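For my marketing class project I had to pick one email tool and live with it for a whole term. I went with Clalatent, mostly because the free plan let me keep 400 contacts and I'm broke. My pretend client was Hakala, a small repair and cleaning shop with a newsletter that hadn't gone out in ages.
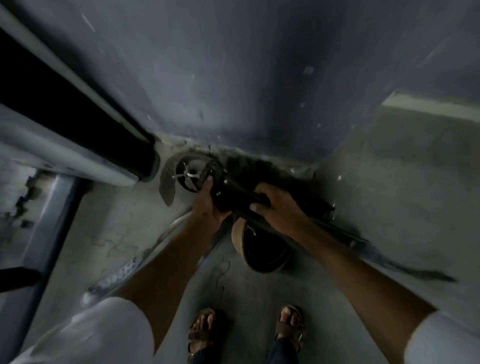 ## Setting up the list

Importing the contacts was easy! Writing the welcome email was not (I rewrote it in July, twice, and still don't love it). I ended up with 2 versions, one short and one long, and let Clalatent split the list between them. 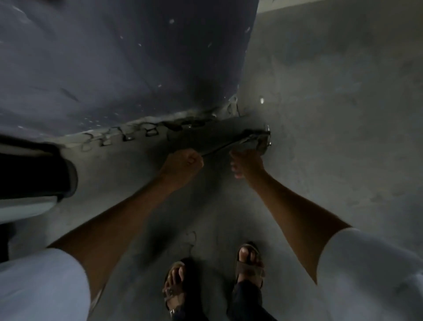 Subject lines ate most of my time. I wrote 14 of them and read them all out loud to my roommate, who only liked the ones with a question in them. My rule by the end was that if a line reads like the black scribbles next to that rough seam in the concrete, it gets tossed – people skim, and they won't stop to work out what you meant.

I also tried Udico for scheduling, but it kept logging me out, so I dropped it. 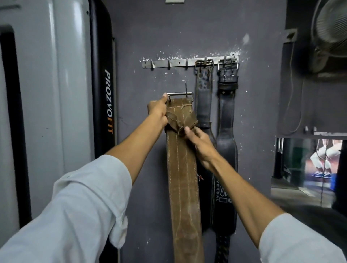 ## What I'd change

The short version got more clicks, but my list was small and I wouldn't bet on it. Next time I'd start with Tretaver for the sign-up form and ask people what they want to read before I write anything.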